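Home | Datasets | Resero | Visits | Contact

November – by the Resero docs desk

Resero home visit set: README

Thanks for stopping by! Resero is the small collection of recordings that came out of our home visits, where we bring the hand-held grippers along, show whoever is interested how they work, and then get on with the ordinary business of tidying a room. A good many of you came to the Prastach open day and asked where the bedroom recordings lived, so we've written it all down in one spot – including a few things we mumbled through on the day.

The set holds 3,313 clips from 7 homes. The bedroom part is mostly soft things: shirts, towels, pillows, bits of bedding. Cloth is slow going at first and then rather pleasant once you get the hang of it. We ask people to pinch a corner or a gathered bit of fabric, lift a little, and let the rest follow along the bedspread at its own pace.

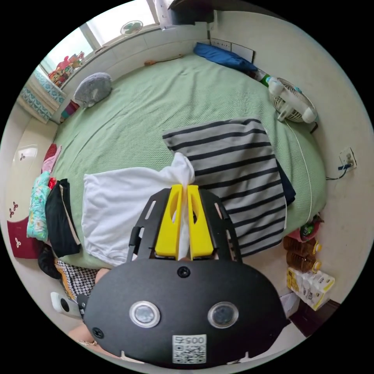 Do I need a robot arm to use these recordings?
You don't need one to look through them or to train on them. An arm only comes into it if you want to try a trained model on real laundry, and plenty of our visitors never get that far and still enjoy themselves.

What happens on a visit

We start with a cup of tea and a chat about which rooms are fine to record in. Then there's a short demonstration, usually with a tea towel, and after that anyone who'd like a turn can have one. A visit runs to 3 sessions with a good break between them, as your wrist does get tired (mine was grumbling by the second one).

We leave the room as we find it. Pillows, toys and folded clothes stay on the bed unless they're part of the task, and we've stopped moving the piles at the edge out of the way. The early Fistell recordings were all done on a bare table, and models trained on them had a hard time with a real bed.

Before each grasp, bring the tool in low with the fingers a little apart and the tips toward the cloth. Pause there for a moment, then go in. It feels fussy, but the pause makes the start of a grasp much easier to find later on.

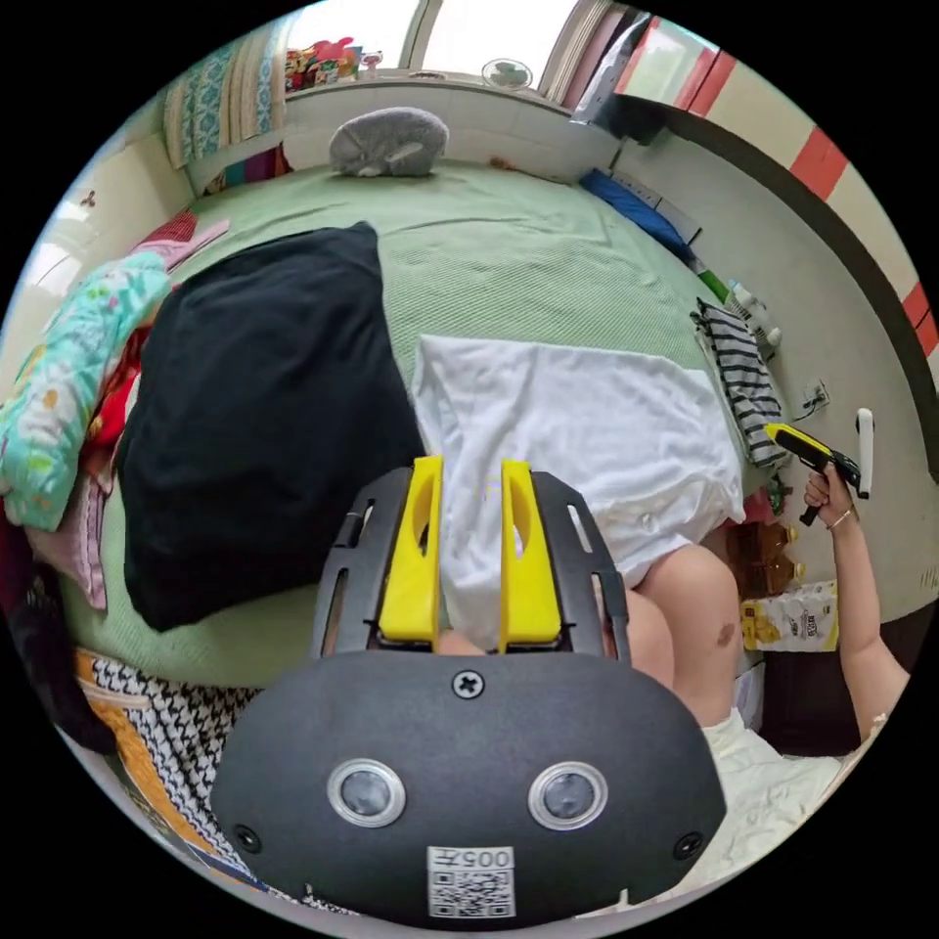 Files and splits

Clips are grouped by home and then by room. We've set aside 2,000 of them for training, and the rest are for checking and testing. Please keep each home on one side of the split if you make your own.

Labels follow the Nedeljković sheet handed out at Prastach, with one change: "fold" and "smooth" are now separate, and a few older clips still carry the combined label.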